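From my table: pegs, plates and a white board

I promised last month that I'd write about the peg board, and then the Lilgate open evening ate two whole weeks, so thanks for your patience (and for the emails reminding me!). I've been a bit obsessed with this thing. If you've never met one, a peg board task is about as simple as a puzzle gets: a flat board, a few plates, some small pegs, and you move the pegs where they need to go. Then you do it again, and somehow it's nine at night.

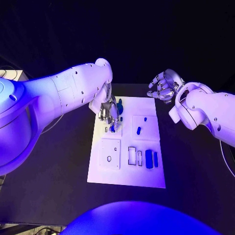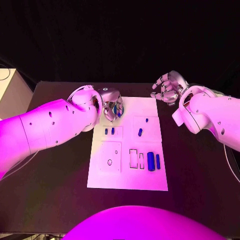 Blue pegs on the white board, divided into four sections.

I love how plain the layout is. White board, dark table, blue pieces, and that's pretty much your whole color scheme. My first attempt at one of these, back at the Meltetti workshop, was beige pegs on a beige board, and I spent more time hunting for pieces than moving them. Blue on white you can find even when the lights are turned to something silly and purple.

The four sections matter more than I thought they would. I used to lay everything out on one big open sheet and the pieces just drifted. A peg would end up near my elbow, or on the floor, or once in my coffee. With zones marked out you always know which patch you're working in, and you can set up the same start every time. That's handy if you're keeping score, which I am, sadly. I've logged 300 rounds since September and my notebook is a mess.

A few of you asked about making your own. Go for it! I cut mine from a leftover sheet I picked up at the Sarmiento surplus store, and it took me around 14 evenings, mostly because I kept redrawing the outlines. Draw everything in pencil before you go near it with a marker. Make your slots a hair bigger than you think you need, try a peg in each one, then sand. Short pegs are harder to pick up than tall ones but they don't tip over so easily, so I'd start with a mix and see which ones annoy you less.

One more thing - put something grippy under the board. Mine slid all over the table until I stuck a square of shelf liner under each corner, and I could have saved myself a lot of grumbling by doing that on day one.

The Nultcombe group is putting together a swap box for spare pegs and plates, so if you have extras rattling around in a drawer, drop them off at the front desk any afternoon before five. Odd sizes are fine. I'll take the green ones if no one else wants them.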